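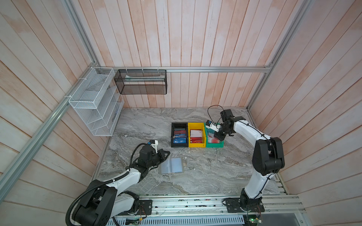 The card-filing cell at our place, two arms, three bins and a card holder

Robots on the card bench — how did the people side go where you work?
Posted by Charito Ambrosio

I look after the packing room at Losard, where we put together membership packs and event passes for clubs and venues. It's a small room and most of us have been there for years. Since June we've had a pair of arms at the end of the bench for the card sorting, the job of taking cards out of the coloured bins and getting them into holders with clear sleeves. It used to be a hand job and we did 2304 cards in a good week, with sore thumbs to show for it.

The team have been very decent about it, but there's a mood I can't quite name. Two of my longest-serving people feel they've gone from being quick and clever with their hands to topping up bins for a machine. Nobody is losing hours, I have that in writing, and I've told them so more than once. Has anyone been through this, and what did you do with the people whose job it was? I'd also love to know who should be allowed to stop the thing, as at the moment they all come and find me.

Bienvenido Yap

Hello Charito, and well done for asking, because our manager at Giriston didn't and we had a miserable few months of it. I was one of the thumbs! I'd sorted cards for 11 years and I could tell a misprint by the feel of it.

What turned it round for me was being put in charge of the bins. I decide which colour takes which cards and how full they go, and I check the finished holders before they're boxed. A VIP card in the wrong sleeve means a cross phone call, so it's proper work and I was pleased to have it — but it was only proper work once it was written into my job and my pay was looked at. Before that it felt like being handed a broom.

On stopping it: everybody who works on that bench. Train them all on the same afternoon, let each person press stop and start it up again with the supplier standing there, and make it a rule that they don't get quizzed afterwards. We had people watching a bent card go round because they didn't want to be the one. Do swap people about too, an hour or two at a time. Minding a machine all day is more tiring than it sounds, and you miss the chatter.

Jerome Dimaculangan

they'll get used to it. ours did. get a stool

Ha-neul Wang

I'd go along with most of what Bienvenido says, though I'd be careful about swapping everyone. One lady on our bench at Oda hated it and was much happier staying on hand packing, so ask first. We kept the short runs for people, anything under 200 cards, and the arms get the long dull ones. That kept everybody's hand in, and it came in useful when the cell was off for repairs and we had almost 1000 passes to get out by four o'clock.

Have a word with your two on their own as well, Charito, over a cup of tea and away from the bench. Ours had plenty to say about how the cards ought to be stacked, and the engineer changed the set-up after listening to them.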